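The Barwood Clock

Waldemar Grabowska got the key to the Barwood town hall from the post office, where it hung on a nail behind the stamps. Loretta Doucet made him sign for it. She had been the mail carrier, then the postmaster, and for the last few years she had also been the mayor, which mostly meant answering the phone.

"It stopped in December," she said. "My sister in Gostville says you fixed theirs."

"I fixed part of theirs," he said.

The stairs went up inside the wall and then turned into a ladder. He carried the bag on his back and a flashlight in his teeth. At the top there was a room with pigeon dirt on the floor and one chair, facing the clock, with a cushion tied to it. Someone had written on the wall in pencil, in columns, the date and the number of minutes fast or slow. The columns went back a long way. The last entry was a four and the word slow.

He sat in the chair for a while and looked at the movement. Then he started taking it apart.

He worked until the light went. When he came down, Loretta was sitting on the front steps with her shoes off.

"Who wrote on the wall?" he asked.

"Zbigniew Kołodziej. He wound it Mondays and Fridays until his knees quit. He lives over the hardware store now."

"Is he well?"

"He's mad at everyone. He's well."

Waldemar took the loose parts back to the room he had rented from Petronella Mtshali, who ran the diner and kept two rooms above it. She gave him a table by the window and told him not to get oil on the wallpaper. He had cleaned clocks in worse places. He laid the parts out in the order they had come off, and in the morning he went through them again with the magnifier before he had his coffee.

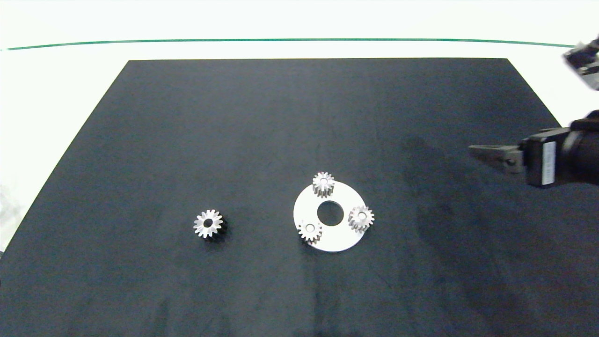

The trouble was in the strike. A pin had sheared, and whoever had worked on it last had filed the new one too short. It had held for years anyway. He wrote down the size he needed and called Bit-na Yang at Bielecka, the shop where he bought his steel.

"I can have it on the truck tomorrow," she said. "Where are you this time?"

"Barwood."

"Never heard of it."

"It has a clock."

That left him a day with nothing to do. He walked over to the hardware store and climbed the outside stairs. The old man opened the door before he could knock.

"You're the clock fellow," Zbigniew said. "Did you find the short pin?"

"I did."

"I made that pin. I knew it was short when I put it in. It was cold up there and I wanted my supper." He went back to his chair and sat down carefully, one hand on the table. "I wrote it in the book, too. I figured somebody would read it."

"There wasn't a book."

"Then she threw it out." He didn't say who. He looked out at the street, where you could see the side of the town hall but not the face of the clock. "How many steps did you count?"

"I didn't count."

"It's 132, with the ladder. I used to say them out loud."

They had tea. Zbigniew talked about his wife, who had come from Barnia and had never liked the bell. For the first year they were married she put a pillow over her head at midnight. After that she slept through it, and if it failed to ring she woke up and told him to go and see what was wrong.

"So it was her that kept the time," Waldemar said.

"I suppose it was."

The pin came the next afternoon in a padded envelope. It took an hour to fit and most of the evening to put everything else back. Waldemar set the hands by his own watch, wound the weights, and waited in the chair with the cushion. At nine the hammer went back and fell. The pigeons left all at once. He felt it in the floor and in his teeth, nine times, and when it was over he took a pencil out of his shirt pocket.

Under the last entry he wrote 7/19/20 — new pin, full length. He thought for a minute, then added a zero in the column for minutes.

When he got down to the street there was a light on over the hardware store. The window had been pushed all the way up, and the old man was standing at it in his undershirt, holding on to the sill.

"It's loud," Zbigniew called down.

"Do you want it quieter?"

"No," he said. "Leave it."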